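Fruit Plates at Larkau: Frequently Asked Questions

These are the questions we get most often about the fruit table in the Larkau tea room. If yours isn't covered, ask Siiri Lukoševičius at the counter.

What goes on the plate?
Mixed fruit, whatever is good that day. Small fruit such as cherry tomatoes and strawberries goes on with larger things like mandarins and apples. We don't keep to a fixed list and we can't promise a particular fruit in advance.

Are tomatoes really part of it?
Yes. We serve small ones in several colours and treat them as fruit. If you don't want them, leave them on the cloth beside the plate.

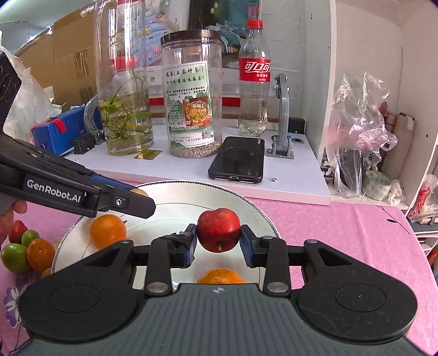
Red apple over the white plate, with small tomatoes on the pink cloth.

Is the fruit washed?
Yes, all of it, before it comes to the table. Mandarins are washed too, although you will be peeling them. We dry everything with a clean towel so that the plate stays tidy.

Which plate should I use at home?
A plain round white one with a low rim. A patterned plate makes it harder to spot bruised fruit. Ours came from Sokine and have lasted well, but any dinner plate will do.

How much fruit do I need?
For three people we allow around 700 grams. Put out less if you are serving cake as well.

Can I bring my own fruit?
You can, as long as it is whole. Please don't bring cut fruit. Tell Siiri about any allergies in your group when you book.

What are the bottles and jars behind the plate?
They live on the white platform at the back of the table. Water plants grow in some, and dry goods such as tea and seeds are kept in others. Please don't open them or top up the water. 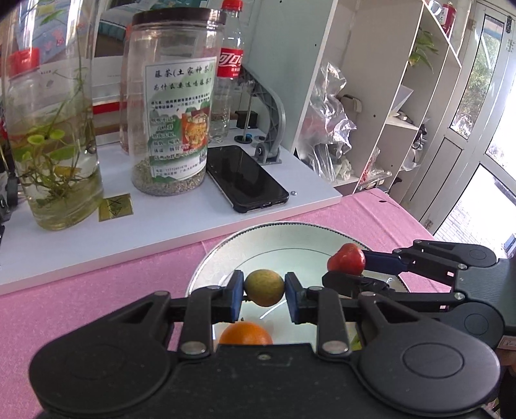
Is the vine tea for sale?
No, the jar is for use in the room. The tea is called téng chá in Chinese. Krum Kadrić makes a pot in the afternoons and you are welcome to a cup. It is quite bitter at first and sweeter afterwards.

In what order should I arrange the fruit?
Start with the biggest pieces and fit the small ones into the gaps. It can help to line a few up on the cloth first and see which sit well together. Keep soft fruit such as strawberries away from anything heavy that might roll.

What is a wax apple?
A thin-skinned fruit, crisp and watery, with a mild taste. It is eaten raw with the skin on and bruises easily, so pick it up gently. 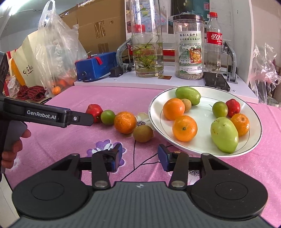
Do kiwis and mandarins keep well together?
For a day or so, yes. A kiwi that is still hard can stay out at room temperature until it gives slightly when pressed. Once it is ripe, put it in the fridge and eat it within five days.

How do you get stains out of the tablecloth?
Cold water first, then ordinary washing powder. Strawberry and plum juice should be dealt with the same day. Don't use bleach on a coloured cloth.

When is the table open?
Every afternoon except Sunday. In June we also open in the mornings. Bookings for larger groups go through Dzintra Jaunzems.

Page last updated Friday, March 1, 2024.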